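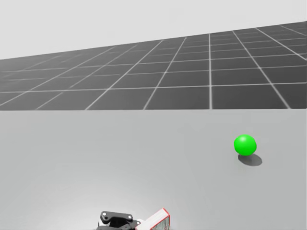

Plavdale's Sunday drawing class has outgrown its room again, and this time the whole town gets to see why. The class spent the spring on perspective, the old trick of making a flat sheet of paper look as if you could walk into it, and the results go up in the Kurari Building for a free public show. If you've never given the subject much thought, a dark floor of square tiles is a great place to start looking. Up close the squares are big and clear, and then they get thinner and thinner until the white lines between them crowd together at the far edge. Draw that convincingly and you can draw a street, a train platform or your own kitchen, and the people in this class have now drawn all three.

The show is called "Where the Lines Go," and it fills both floors of the Kurari, the former shoe store on Yupanqui Street that reopened as an arts space last year. There are 218 drawings by 40 people. The youngest is in middle school and the oldest learned to draft by hand in the Navy. A few had not picked up a pencil for fun since grade school, and it is a real pleasure to see their first sheets hung right next to their last ones.

"I asked everybody to keep their worst drawing," said Nayeli Chávez, who has taught the class since it began. "They groaned. Then we put the worst ones on the wall and people got really attached to them. You can see the exact week when the floor stops sliding off the page."

Chávez paints signs for a living and lettered half the storefronts downtown, including the gold-leaf window at the Mavetus bakery. She started the class with 6 students and a borrowed slide projector. Her method is simple and a little stubborn. No rulers for the first two weeks, no erasers for the first three, and everyone draws the same cardboard box until they can turn it any way they like. After that comes the horizon line, then one vanishing point, then two, and finally the part everyone complains about and then can't stop doing, which is stairs.

The stairs get a wall to themselves. Mahfuz Selvanayagam, a bus mechanic, drew the steps behind the post office over and over, from the bottom, from the top, and once from flat on his back on the landing. That last one is a wonder. The railings swoop up and away like something on a roller coaster, and you find yourself tipping your head back to look at it.

"People stepped over me and said good morning," Selvanayagam said. "One lady stayed to talk about her hip. It took me five Sundays and I would do it again tomorrow."

Upstairs is quieter and, for my money, even better. The back room is all interiors: laundromats, hallways, a dentist's waiting room with those low chairs, the inside of a moving truck. Rosalie Gruber's long drawing of the high school swimming pool takes up most of one wall. The lane ropes pull you straight down to the far end, where she has left the paper completely bare. Gruber swam there as a teenager and timed laps there as a coach — she says she could draw it with her eyes shut, although she went back with a folding stool on several mornings to get the bleachers right.

There is some history in the show too, kept short and easy to follow. A case near the front door holds old drawing manuals on loan from local families, open to the plates. One has a page of checkered floors drawn from different heights, so you can compare what a child sees with what a person on a ladder sees. Another has been scribbled in by several generations of the same household, and somebody added a cat to nearly every room. Painters were working out how to do this with strings and pins and peepholes hundreds of years ago, and the labels explain it in plain words without making anybody feel slow.

Kids will go straight for the window. Visitors can stand at a marked spot, close one eye, and trace the view of Yupanqui Street onto a clear sheet with a grease pencil. It is harder than it sounds. The rooflines slope down when you're sure they should be level, and the parked cars come out smaller than you'd ever believe. At the preview there was a line for it the whole afternoon, and most of the people in that line were grown-ups!

Fidel Leiva, who runs the Kurari, said the building had a lot to do with how the show came together. The old sales floor is long and narrow, with display shelves running down both sides, and the students had been drawing it before anyone thought of exhibiting there. "They'd come in and stare at the back wall," he said. "I thought we had a leak."

Leiva has set aside 5 evenings for drop-in drawing while the show is up. Paper and pencils are supplied, and you don't need to sign up or know anything. Chávez will lead the first one herself, with boxes. Wilson Espinoza, who joined the class two years ago and now teaches the beginners, is taking the one on trees and hills, where there are no handy straight lines and you have to get your distance from size and haze. His own drawing of the orchard road hangs by the stairwell, and the rows of trees in it are so well spaced that you can almost feel the car moving.

As for the class, it will move to the Kurari for good in the fall, which means more tables and, at last, decent light. Chávez is already planning the next subject. She wants to do shadows, and she has asked everyone to spend the summer paying attention to what the sun does to their front steps.

"Where the Lines Go" is open afternoons from Wednesday through Sunday, closing at the end of next month. Admission is free. The front entrance is level with the sidewalk and there is an elevator to the second floor. Drawings are not for sale, but several students said they would happily trade for tomatoes.

Posted Sunday, May 19, 2019 in Around Town, Arts & Classes

Shared 40 times | 6 comments

More from Around Town
Mavetus bakery adds a second oven and a Monday rye
Yupanqui Street crosswalk to be repainted
Plavdale pool opens early for lap swimmers
Spring concert moves indoors, keeps the tubas
What to do with too much rhubarb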